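I've been going on about the soup mixes from Stergiou for so long that my sister has banned the subject at dinner, so you lot will have to hear it instead. There's news! The new barley and leek packet is out this month, and from Saturday you'll find it at our Wester shop, on the low shelf by the tinned tomatoes.

If you've bought their lentil one before, you'll know the sort of thing. You tip it in a big pan, add water, stir it when you remember and go and do something else. The barley one takes a bit longer (I gave mine an extra ten minutes and was glad I did) and comes out thick enough to stand a spoon in. One packet does 4 bowls, or 2 if you eat like my husband.

Despina Karagiannis, who looks after the recipes at Stergiou, told me on the phone that they went through 14 versions before they settled on this one. The early ones had dried mushroom in, and she still misses it. "The mushroom took over everything," she said. "You couldn't taste a single leek." I like mushrooms, so I'd have bought that one too, but I can see her point.

They've also changed the salt. The old packets were on the salty side and I know several of you said so at the till, quite loudly in one case! The new mix has less in it, and there's more celery seed and black pepper to make up for it. I did add a pinch to my own bowl at the end, but then I salt everything.
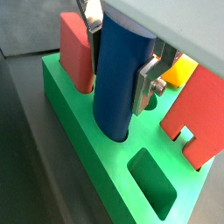
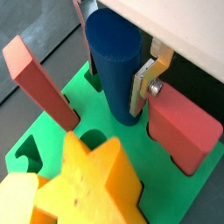
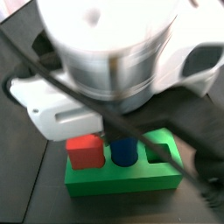

## What's in it, and how to get some

Pearl barley, dried leek, dried carrot, split peas, onion powder, salt, celery seed, black pepper and parsley. Barley has gluten in it, so this isn't one for the gluten-free basket, and there's celery too if that's a problem for you. The lentil packet hasn't changed at all, so carry on with that if it suits you.

Our first delivery is 269 packets, and I've already put a few by for Lambros Petridis, who rang before I'd even opened the boxes. If you'd like some kept back, ring the shop or leave a note with Chrysanthi Manolakis in the mornings. Please put your name on the note this time (we've still got one from last winter that just says "two of the usual").

I'll have a pan on the go by the counter from eleven on Saturday, with bread, so come and try a cup before you buy. It's very good with a bit of smoked sausage chopped in, and even better the next day, when the barley has soaked up nearly all the liquid and you have to loosen it with a splash from the kettle.

The tomato and rice packet is due in December, and Despina has promised me an early one to try. I'll let you know what I think of it.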